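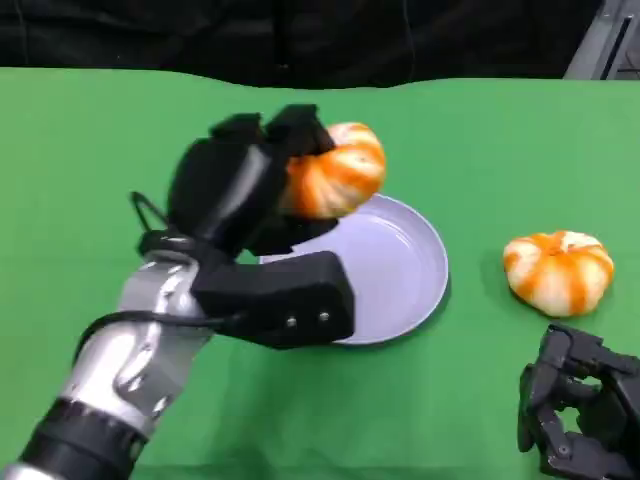 Small pumpkins, big opinions: an afternoon with Kartini Santoso

I had been told to wear boots, and I wore sneakers, and by the time I got from the gate to the packing shed at Nollard my socks were done for. Kartini Santoso looked at my feet, went into the back and came out with a pair of rubber boots two sizes too big. "Everybody does it once," she said. I clomped around in them for the rest of the afternoon and I'm a little sorry I had to give them back.

If you've bought a mini pumpkin at either of the Saturday markets around here in the last few years, there's a good chance it came from her. She grows the little ones almost exclusively -- white, plain orange, and the striped kind that people put in a bowl on the table in September and forget about until Thanksgiving. She used to grow big carving pumpkins too. I asked why she quit and she laughed so hard she had to put her coffee down.

"My back," she said. "Have you ever picked up a wet forty-pound pumpkin? And then the customer turns it around, finds one flat side and puts it back. With the minis they buy five. If one has a flat side, well, that's the one that doesn't roll off the table."

She didn't grow up farming. Her parents ran a dry cleaner's and the closest thing they had to a garden was a pot of chives on the fire escape. She worked in the office of a seed wholesaler, Khoo, for years, answering the phone and typing up orders, and that was where she got hooked. Growers would call in to complain about germination and stay on the line to talk about the weather. "I knew everybody's business," she told me. "I knew who was getting divorced. I knew who planted too early every single year and blamed us for it."

Her first season on her own was a disaster, and she tells it very cheerfully. She had put in 200 plants on a piece of rented ground that turned out to sit low, and it rained through most of June. What didn't rot got squash bugs. She sold the survivors out of her car. I wanted to know how she talked herself into a second year after that, and she shrugged. "I'd already bought the hoes."

What changed things was moving up to Nollard, where the soil is sandier and the field tips toward the south. She also met Rainer Kröger, who has the land next door and grows mostly cabbages and leeks. He wandered into the shed about halfway through our talk looking for a socket wrench, and she made him sit down on a crate and be interviewed. He did not want to be interviewed.

"She waters too much," he said, when I asked for his first impression of her. "I told her that. She was out there every evening with the hose."

"He told me over the fence," Kartini said. "He didn't even say hello."

"I said hello after."

The two of them put in a drip system together the next spring, a Drillance kit that they split the cost on, and they still argue about it. Rainer thinks the timer is a toy. Kartini thinks the timer is the reason she gets to eat dinner. As far as I could tell it has been the same argument for years, and they both enjoy it very much.

I asked her the thing I really wanted to know, which is how you keep a mini pumpkin from going soft on the shelf. (Mine always do. I had one leave a puddle on a library book.) She says most people buy them with the stem already loose, and that's where the trouble gets in. She cuts hers with pruners and leaves a good long handle, then lets them sit in the shed with the doors open for ten days or so before they go anywhere. At home she wants you to wipe them with a little vinegar and water, dry them well and keep them off the radiator.

"And don't carry them by the stem!" she said. "I see people swinging them like a purse. I want to run after them."

Can you eat the striped ones? You can. She cuts the tops off, scoops out the seeds, puts in butter and a bit of brown sugar and bakes them until a fork goes through. Rainer prefers sausage. He said so from the doorway, having found the wrench.

We walked the rows after that, me in my giant boots. The vines were starting to die back at the edges and you could finally see how much was under there. She turned a few over as we went, gently, to get the pale side off the dirt. She's trying a new striped variety from Dalach in the far corner, which is supposed to shrug off mildew, and she isn't sold on it yet. The leaves looked fine to me. She said give it two weeks.

January is when she does her ordering, at the kitchen table, with the catalogs and last year's notebook. I asked if she ever feels like trying something completely different. Flowers, maybe, or melons.

"Every year," she said. "I circle the melons every year. Then I do the math and I order pumpkins."

The stand at the end of the lane opens Tue 26 August, and she'll be there most mornings until noon. After that there's a cash box, and Rainer keeps an eye on it from his side. The first ones out will be the whites, with the striped ones close behind if the nights cool off. Bring your own bag, and wear boots if you want to see the field.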